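October, notebook of the Fostby rig

Continued the hand-held gripper recordings, task "snack bag into tray". Hajnalka asked for slower releases, so I keep the bag upright until it is in the compartment.

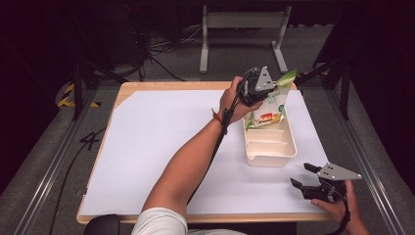
Policy trained on the first 300 episodes still drops too early – 17 failures from 50 trials. I suspect the width signal lags behind the video. To check with Fitzgerald before more recording.

Recent entries
Pletach cable replacement
Orbán calibration notes
Episode 313, bad timestamps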